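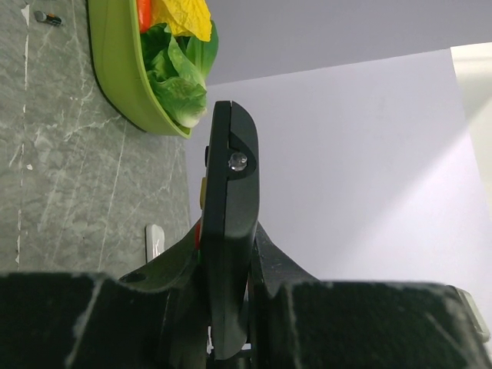

Entry by Nikola Hoxha. Last revised 11/06/2022

Remote control (household)

A remote control, or simply a remote, is a small handheld device used to work a television, fan, heater or similar appliance from a distance. Most household remotes send their signals as infrared light and run on small dry batteries, very often two of the AAA size.

Form

The casing is usually made in two halves, a front shell and a back shell, which meet along a thin seam. Black is the most common colour. At the end pointed towards the appliance there is an infrared LED, either behind a dark window or left showing as a small clear dome. Buttons may be coloured for quick recognition - red is widely used for power.

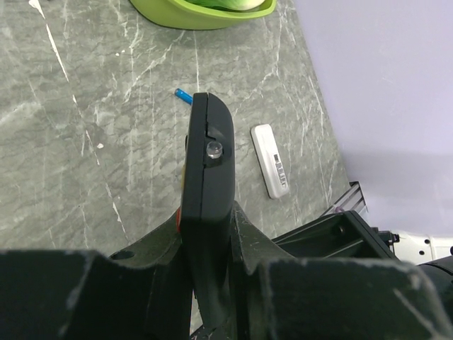 Black handheld device with clear dome near the top, marbled countertop behind.

Batteries

AAA cells are 10.5 mm across and nominally 44.5 mm long. In most remotes they lie side by side, facing opposite ways, with the flat negative end of each against a spring. Alkaline cells give 1.5 volts each when new. Both should be changed together, and old and new cells should not be mixed.
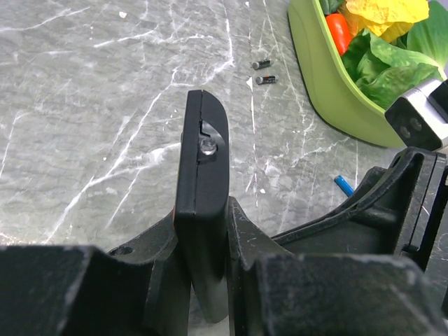
Cells left in a remote for years may leak and leave a white crust on the contacts. Light deposits from alkaline cells can be wiped off with a cotton bud and a little vinegar, then dried well. Gloves are advised. Pitkänen recommends taking the cells out of any remote that is put away for the season, such as one for a fan stored from September onwards.

See also: Battery compartment; Dry cell; Infrared LED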